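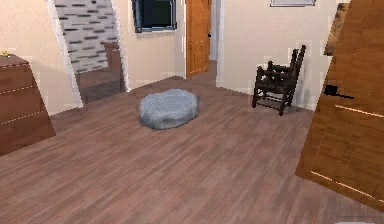
ロッキングチェアと丸いクッションのある部屋（CG）

鳴らない警報器を売る男　キスリクス社ナホム・テスファマリアム氏に聞く

防犯機器の会社を訪ねるときは、入口で手こずるものと相場が決まっている。インターホンを押し、名前を告げ、カメラに向かって顔を上げ、また名前を告げる。ところがガヴデンにあるキスリクス（Kisurix）の事務所は、扉に「開いています」と手書きの紙が貼ってあり、本当に開いていた。奥から出てきたナホム・テスファマリアム氏に不用心ではないかと尋ねると、「盗むものといえば返品の山くらいですから」と言う。後で見せてもらったが、なかなか立派な山だった。

氏は同社で住宅用警報器の設計を率いている。主力は窓と扉に取り付ける開閉センサー「フィルナウ（Firnau）」。この分野の製品は、どれだけ大きな音が出るか、どれだけ遠くまで届くかを競うのが普通で、箱にはたいてい稲妻の絵が描いてある。フィルナウの箱は灰色一色で、売り文句は「めったに鳴りません」。量販店の担当者には、最初、印刷ミスだと思われたそうだ。

「電話がかかってきまして。『"めったに止まりません"の間違いですよね』と。親切な方でしたよ。シールを貼って直しましょうかとまで言ってくださった」

なぜ鳴らない警報器なのか。話は前の製品「ロウロ（Louro）」にさかのぼる。氏が入社して最初に任された仕事で、本人いわく「感度だけは世界のどこに出しても恥ずかしくない」機械だった。窓の振動を拾い、ガラスに触れただけで作動する。発売は十二月、ちょうど強い風の吹く季節である。

「初回に1000台出荷しました。最初の週末が明けて出社したら、留守番電話がいっぱいで録音が止まっていた。全部、鳴りっぱなしだという苦情です。一件だけお褒めの言葉がありましてね。隣の家がつけたらしくて、おかげで引っ越す決心がついたと」

それは褒め言葉なのだろうか。

「当時は褒め言葉として報告書に書きました」

ロウロを買った人たちがその後どうしたかを、氏は一軒ずつ訪ねて聞いて回った。会社の命令だったのか自発的だったのかは、聞くたびに答えが変わる。訪ねたのは42軒。そのうち15軒で電池が抜かれていた。7軒では本体が引き出しの中にあり、ある家では冷凍庫に入っていた。布でくるめば音が小さくなるだろうと考え、さらに考えを進めた結果らしい。

「冷凍庫の中でもちゃんと動いていました。技術者としては少し嬉しかったです。奥さんの顔を見て、嬉しそうにするのはやめました」

この訪問で氏が持ち帰ったのは、分厚いノート一冊と、警報器の敵は泥棒より先に持ち主だという確信である。三回続けて間違いで鳴った警報器を、人は信用しない。四回目に本物の泥棒が来ても、布団の中で「またか」と言うだけだ。近所の人にいたっては、一回目から見に来ない。

「耳をふさいで通り過ぎるんです。私もそうします。自分の会社の音だとわかると、もっと急いで通り過ぎます」

フィルナウの仕組みは、聞いてみると拍子抜けするほど地味だ。窓枠のセンサーが動きを感じても、すぐには鳴らない。実際に窓が開いたかどうかを別の磁気センサーで確かめ、両方がそろって初めて、まず短い音を一つだけ出す。住人がボタンを押せばそこで終わり。押されなければ本格的に鳴る。風で窓ががたついても、猫がカーテンに飛びついても、機械は黙っている。

意地の悪い質問もしてみた。ガラスを割って、窓を開けずに入ってくる泥棒はどうするのか。

「それはよく聞かれます。入ってから、たいてい扉か別の窓を開けて出ていくんですよ。重いものを持って、割れたガラスをもう一度くぐる人はあまりいません。ただ、小柄で辛抱強くて、持ち帰るものが軽い泥棒には負けます。説明書にもそう書いてあります」

確かめたところ、本当に書いてあった。言い回しはもう少し穏やかで、「本製品はすべての侵入形態を検知するものではありません」となっている。元の原稿には「小柄で辛抱強い」とあったのを、法務に直されたのだという。氏はその原稿をまだ取ってある。

設置のこつも聞いた。氏の答えは早い。まず玄関、次に裏口、それから道路から見えにくい一階の窓。二階は、足場になる物置や塀が下にあるときだけでいい。予算が余ったら何を足すべきかと尋ねると、しばらく黙ってから「鍵をかける習慣」と言った。センサーの追加を勧めるものと思って待っていた広報の担当者が、部屋の隅で小さく咳をした。

「いや、本当なんです。訪問した家で一番多かったのは、警報器はつけたから、と言って勝手口の鍵を開けたままにしている家でした。鳴るから大丈夫だと。その警報器の電池は抜いてあるんですけどね」

もう一つ、設定した暗証番号を本体の裏に書くのはやめてほしいそうだ。裏に書く人が多いので、フィルナウの裏面はペンの乗りにくいざらついた樹脂にした。すると今度は表に書く人が出てきた。氏はこの件について、今のところ打つ手がないと認めている。

売れ行きを聞くと、広報の担当者が先に「堅調です」と答えた。氏のほうは「返品の理由が変わりました」と言う。以前は「うるさい」が大半だったのが、今は「壊れているのではないか」が一番多い。つけてから一度も鳴らないので不安になり、送り返してくるのである。届いた品を調べると、ほぼすべて正常に動く。点検済みの紙を添えて戻すと、また送られてくることもある。

「だから次の型には試験ボタンをつけます。押すと鳴る。それだけのボタンです。お客様に一番求められている機能が、用もないのに鳴ることだったわけで、ロウロの設計者としては複雑です」

その試作品を机の上で見せてもらった。氏が窓枠の模型を揺すっても、うんともすんとも言わない。今度は試験ボタンを押した。やはり鳴らない。もう一度押す。広報の担当者が立ち上がり、電池を入れた。

今度は鳴った。なるほど、すぐに止めたくなる音だった。廊下の向こうからは誰も様子を見に来なかった。

ご自宅には何をつけているのか、と最後に聞いた。玄関と裏口にフィルナウ、寝室の窓には何もなし。台所の引き出しには、今もロウロが一台入っているという。

「電池ですか。抜いてあります」

（2023年6月11日掲載）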